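Keeping the house going when you're past ninety (or looking after somebody who is)

My great-aunt Elīna Sepp kept her own house in Cestville until she was ninety-six, and I spent a good many afternoons at her kitchen table writing down how she did it. People always wanted to hear about her diet, and she would say "soup" and change the subject. What I was after was the practical stuff, and there was plenty of it!

Start with the kitchen. Everything she used daily lived between her hip and her shoulder, so no stooping and no step stool, ever. The big roasting pan went to a niece. She kept 2 saucepans, both light enough to lift full with one hand, and she put a damp dishcloth under the mixing bowl so it wouldn't wander while she stirred. Jar lids she opened with a wide rubber band stretched around the rim (save the ones that come on broccoli).

Soup she made in small batches and froze flat in bags. A flat bag thaws in the time it takes to set the table, and it's much easier on sore hands than chipping away at a frozen tub. 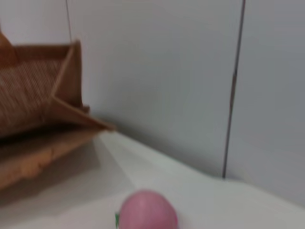
Then there's the matter of getting up and down. She had a kitchen chair with arms at each end of the hallway, and she'd sit for a minute whether she felt tired or not. The rugs all went the October after she turned ninety. She grumbled about that for months, and she missed the red one most, but she never tripped again. If you can't bear to part with a rug, hang it on the wall where you can look at it.

Mark the stove dials with a dab of bright nail polish at the settings you use. For the oven, Elīna had a dab at 400 for potatoes and nothing else, and cooked the rest on top.

Write on the medicine bottles, too, in thick black marker, one big word: MORNING or NIGHT. Keep the two lots in different rooms if you can. Hers were by the coffee pot and by the bed, and her neighbor Evanthia Xenos checked them over whenever she came by for cards.

One more for the laundry, and then I'll let you go. Small loads, carried in a shoulder bag so that one hand stays free for the railing. Sheets can be washed one at a time, there's no law against it, and a fitted sheet dries perfectly well draped over a door. She never folded them either. They went straight back on the bed, still smelling of soap, and she'd have a nap on top before she got to the pillowcases.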